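Prillusville library opens its puzzle table for the winter

Nov 26, 2019
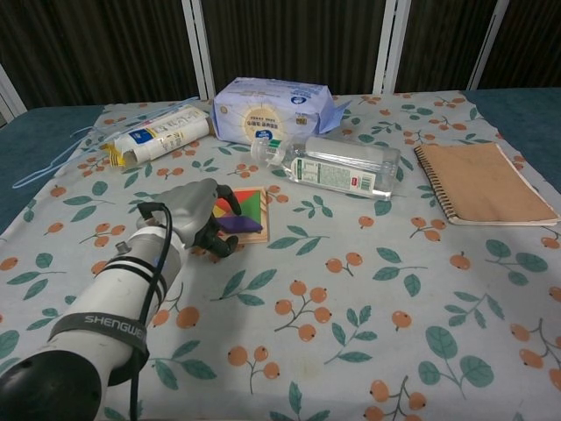 A wooden tangram in its tray on the berry-print cloth.

PRILLUSVILLE - The long dark has arrived, and with it the puzzle table, which the Prillusville library has set up by the radiator every November for 7 years with the quiet menace of a dentist's waiting room.

Regulars will recognize the tablecloth, the one with orange berries and green leaves. Linnea Lindholm, who runs the reading room, bought it at a closing-down sale and has defended it ever since against people who would like something plainer.

"You lose a piece on that cloth and you look a bit harder," she said. "It's good for you."

The attraction this season is the tangram, an old puzzle of seven flat shapes that go together into a square, a swan, a running man and, in the hands of most adults, a heap. The pieces are brightly colored and live in a wooden tray. Getting them out of the tray takes a second. Getting them back in took Riaan Fourie, a retired bus driver and by his own account "a spatial person," most of Tuesday's lunch hour and some of the next one's.

He would like it known that he had the purple one upside down.

Children have been less troubled. Melaniia Ivanyshyn, 7, finished the square, made a cat, gave the cat a hat and asked whether there was a harder one. There is. The library has almost 559 puzzles in its back closet, many of them complete, and the biggest is a 2,000-piece view of a harbor that is mostly sky. It has been started 3 times.

The rules have not changed. Drinks stay on the windowsill. Puzzles may be left half done overnight, and anyone caught finishing a stranger's puzzle will be spoken to. Personal belongings should go home with their owners, a request that has been printed on the sign in larger type each year.

Donations are welcome at the front desk, particularly wooden puzzles and anything for beginners. Please count the pieces first. Last winter's gift of a lighthouse is still missing its light.

The table is open during library hours through the end of February. Fourie has asked for a chair with arms.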